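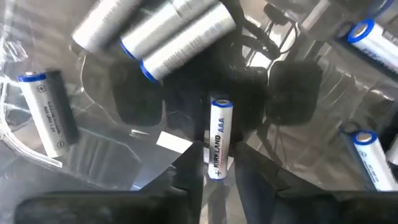 Ranger et trier les piles AAA

Les piles finissent souvent en vrac dans un tiroir, les neuves avec les usées. Un bac en plastique transparent suffit pour les regrouper : on voit d'un coup d'œil ce qui reste.

Videz d'abord tous les tiroirs, sans oublier les télécommandes et les lampes qui ne servent plus. Essuyez chaque pile avec un chiffon sec. Une pile qui a coulé se prend avec des gants et part directement au point de collecte.

Testez les autres au multimètre. Une AAA alcaline neuve affiche un peu plus de 1,5 V. En dessous de 1,3 V, elle peut encore faire tourner une horloge – pas une lampe frontale.

Notez la date du test sur un petit bout de papier glissé dans le bac. Gardez les piles couchées dans le même sens, loin des clés et des trombones, et ne mélangez pas les marques dans un même appareil.

Le bac va dans un placard sec, à température ambiante. Le réfrigérateur est à éviter – la condensation abîme les contacts.

Voir aussi : nettoyer les contacts oxydés d'une télécommande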